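Wuketti 合住公寓 入住设置手册
第9章 台面微波炉
文件编号 3051 修订日期 2023年8月31日
搜索手册内容 请输入关键词 搜索

上一版手册把这一章写成了半页纸，大意是“插电即用”。我们对这四个字一直不太放心。微波炉确实是厨房里最容易上手的电器，可历年报修单里，摆放不当、忘了放转盘、空转、按错时间占了大半，真正坏掉的机器没有多少。下面的步骤请照顺序做一遍，做过的住户换了房间也请再做一遍。

本章只讲摆放、通电、检查和日常使用。功率档位、按键组合、保修条款一律以随机说明书为准。本章和说明书说法不一致的地方，信说明书。

9.1 摆放

1. 选一张稳的桌子。用手按住桌子四角各推一下，会晃的桌子不要用。“垫张纸就好了”的桌子也算会晃。

2. 机身往里放，前沿留出一段桌面。开门取碗的时候，碗需要有地方落脚。把炉子摆到与桌边齐平看着整齐，用起来很别扭，端着热汤再去找地方放更是麻烦。

3. 背面和两侧留空，距离查说明书里的安装图。网上流传的各种“通用距离”出处不明，我们没有采用。背后挂布帘的位置，布不能贴住机身，也不能搭到机顶上。

4. Jondimora 型搁架的层高是34厘米，宣传页上写着“适合各类小家电”。请自己量。机身高度加上说明书要求的顶部空间，超过34厘米就不要往里塞，放得进去和能放是两件事。

5. 机顶保持空着。面包、抹布、快递盒、调料瓶都不要往上堆。

注意：搬动时双手托底，不要提着门或者拉着门边走。转盘先取出来，单独拿。 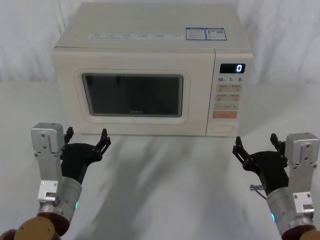 9.2 标签与面板

1. 先找标签。贴在机顶前沿的长条标签和旁边两张蓝白色贴纸，搬进来时什么样就留成什么样。有人嫌难看，撕了，报修时就只能对着一块胶印猜型号。确实影响清洁的话，先拍清楚再联系管理处，由管理处决定去留。

2. 不要凭门上的牌子判断型号。门窗下方印着“Midea”，只能说明品牌，同一品牌的机器面板可以差很多。同楼邻居教你的按法，未必适用于你这一台。

3. 认一遍面板。右侧从上往下看，先是黑色显示屏，再是一排时间标记，接着是按键，下面有一条两端带减号和加号的宽条。按键上的小字和图标请凑近读，别按着旧机器的习惯猜。

4. 对照说明书，把每个按键的作用念一遍。听起来多余，我们也犹豫过要不要写进来。后来让试住的人不看说明书讲一遍面板，讲全的很少，于是保留了这一条。

提示：显示“0”不足以说明机器正常，也不足以说明机器有毛病。它只是一个读数，还要配合下一节的检查来看。

9.3 通电

1. 用墙上的插座，单独一个。不要接在已经插着电热水壶的插线板上。

2. 看线路。本公寓厨房小家电支路的建议总负荷是约2000瓦，微波炉标签上若写有输入功率，以输入功率计算，不要拿宣传用的“微波输出功率”来算，两个数不一样，后者往往好看得多。

3. 插头插到底，看显示屏有没有反应。没有反应先换一个确定有电的插座再试，不要反复插拔。

4. 闻一闻，听一听。新机器是否会有轻微气味，各家说法不一，我们不替厂家作保。凡是焦味、火花、持续的异响，马上拔插头，停止使用。

警告：电源线破损、插头发烫、机壳变形或者门关不严，都不得继续使用，也不得自行拆开机壳。断电之后机内仍可能有高压，拧开螺丝看一看这种事不要做。

9.4 腔内检查

1. 开门，往里看四面。内壁应当平整，没有翘起的涂层，没有食物残渣。上一位住户说“擦过了”，请当作没擦过。

2. 检查带小孔的那一块内壁。只用拧干的软布轻擦，不要拿牙签捅，也不要喷清洁剂。

3. 把玻璃转盘放好。两手扶住边缘慢慢放下，用一根手指轻轻转一圈，应当不跳不卡。放偏了的转盘从正面看常常也像放好了，所以一定要转，光看不算数。

4. 看门的内沿和锁扣位置。积了油的用湿布擦净。门应当自己扣紧，需要用胯顶一下才关得上的门，按故障处理。

5. 灯亮着的时候再看一遍腔内，角落里的油点这时容易看见。灯什么时候亮、什么时候灭，各型号不同，不要拿它来判断加热有没有结束。
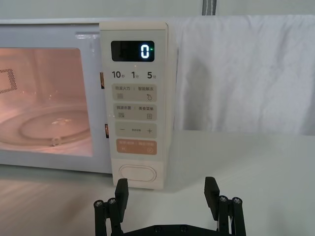

图9-2 腔内灯亮，玻璃转盘在位，显示屏读数为“0”

9.5 第一次加热

1. 准备一只写明可用于微波炉的杯子，装半杯自来水。杯底没有标识的，哪怕店家口头担保，也不要拿来做这一步。带金边、银边的不用。

2. 杯子放在转盘中间，关门。

3. 设定时间。面板上印着“10秒”“1分”“5分”三个标记，第一次请选短的。怎样由这几个标记加到想要的时间、加减条在哪些情况下起作用，查说明书。我们不建议靠乱按摸索，尤其不建议在炉内空着的时候摸索。

4. 看一眼显示屏，确认是想要的时间，再启动。把“1分”和“5分”弄混的人比想象中多，热一杯水弄混了还好，热一个包子就未必了。

5. 加热期间不要离开厨房。看转盘转不转，听声音稳不稳。

6. 停下后等一会儿再开门，用布垫着取杯子，小心水突然翻滚。水没变热、转盘不转、声音异常，三样占一样就停用。

注意：不得空转。所谓“空烧一会儿去味”的办法，除非说明书里明确写了，否则不要照做。

9.6 日常使用

食物分次加热，中间取出来搅一搅。一次按足时间看上去省事，结果常是边上烫嘴、中间冰凉。冷藏的米饭洒一点水，盖上可用于微波炉的盖子，留一条缝。

带壳的鸡蛋不要热。密封的袋子、拧紧的瓶子不要热。包装上写着“可微波”的，还要往下读一行，有的只限撕开封口以后，有的只限解冻。

Mac Carthaigh 牌保鲜盒在公用柜里有一批，盒身可用，盒盖我们存疑：盖上的标识磨掉了，批次也对不上，所以一律取下盒盖再加热。等供货方给出书面答复，本条会改。

用完擦转盘，擦内壁，晾一会儿再关门。柠檬水、白醋水去味的说法，我们试下来气味是淡了一些，油还是在原处，最后仍然要擦。钢丝球不要用。

9.7 停用与报修

1. 长时间不用，拔插头。要去的地方超过两天车程就算长时间。

2. 报修时写明：显示屏上的内容、转盘是否在位、当时热的是什么、用了多久。只写“坏了”的单子会被退回，请见谅。

3. 附上机顶标签的清晰照片，小字要能读出来。

4. 在等人来看的期间贴一张“停用”字条。别以为同住的人都看群消息。

Conard 维修点只接已经断电并清空的机器，上门前会电话确认。对方若在电话里就断定要换什么零件，请先别答应，等看过机器再说。

下一次修订预计在11月，主要补充9.6的盒盖一条，以及搁架散热的实测结果。在结果出来以前，9.1第4条照旧执行。

Wuketti 合住公寓管理处 | 联系我们 | 版权所有，未经许可不得转载 | 返回顶部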